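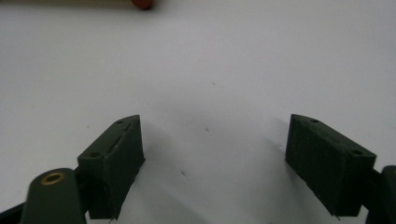

Tischplatte Rillov, weiß

Glatte Platte für Küche, Werkraum, Nähzimmer. Rundum gefast, Unterseite grundiert. Kommt ohne Gestell - das bitte extra bestellen.

Maße und Daten
Länge 737 mm, Tiefe 600 mm
Farbe: weiß, matt
Kanten: gerade, Ecken leicht gebrochen
Bohrungen: keine, bitte selbst vorbohren (Schrauben liegen bei)
Artikelgruppe: Garkness Arbeitsplatten

Lieferumfang
1 Platte
4 Winkel
2 Beutel Schrauben
Montageblatt, deutsch und englisch

Pflege
Feuchtes Tuch, milder Reiniger. Kein Scheuerpulver, keine Stahlwolle. Klebereste mit Plastikspachtel abheben. Heiße Töpfe nur mit Untersetzer, sonst gibts Ringe. Bei Kugelschreiber hilft meistens Spiritus, vorher an der Unterseite testen.

Passt zu
Gestell Protetti, klappbar und starr. Alte Gestelle mit Mittelstrebe gehen auch, dann die Winkel weiter nach außen setzen. Für das Rollgestell braucht man den Adaptersatz, der ist momentan nicht auf Lager - kommt im August wieder rein.

Versand
Per Spedition bis Bordsteinkante. Verpackung bitte gleich bei der Anlieferung prüfen und Schäden beim Fahrer vermerken lasen. Abholung im Lager möglich, bis 16 Uhr, Tor hinten.

Zuschnitt
Auf Anfrage, nur in der Länge. Schnittkante wird dann weiß umleimt. Zugeschnittene Platten sind vom Umtausch ausgeschlosen.

Fragen zu Maßen und Zuschnitt: Nerys Gough, über das Kontaktformular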